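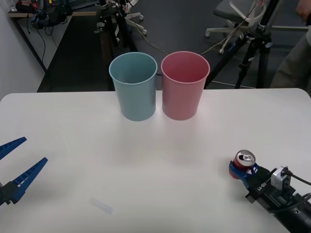 Re: Cups for the Brunton open day

Date: 8 June 2018
To: the Brunton kitchen list

The earlier message said:

> Can we settle the cups before the next order goes in? Last year we
> used paper ones and filled two bin bags by teatime. I would like to
> go over to plastic tumblers that can be washed and kept. Has anyone
> tried the Prundance sort, or the Priltetti ones?

I have been through the cupboard in the back kitchen. We have 38 plastic tumblers, more than I expected. They are the tall kind, narrower at the bottom, in blue and pink. 16 are blue and the rest are pink. I don't know who bought them and there is no name on the base, so I can't say if they are Prundance or not.

They stand up well on a flat table, and I would be happy to use them for squash and water. I would not put tea in them. The mugs can come out for that.

We will need almost 20 more if the Tanberg people come as well. I suggest we stick to the same shape so that they stack. The colour matters less, but please don't get clear ones, as they look dirty after a few washes.

Drinks in cans can be drunk from the can. Last time people poured half a can into a cup, left both on the table and took a fresh one later. Please put the cups by the jugs and the cans at the other end. Empty cans go in the green crate by the back door, tipped out first. The crate was sticky for weeks after November.

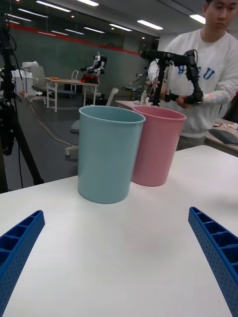 Reply from the Tanberg list: we can bring our own tumblers, so please don't buy any for us. Ours are a bit shorter and won't stack with yours, so they should go back in a separate box. We would also like blue for the children and pink for the adults if you have enough, as it saves mixing up the squash and the plain water. Is there a second washing-up bowl, or shall we bring one?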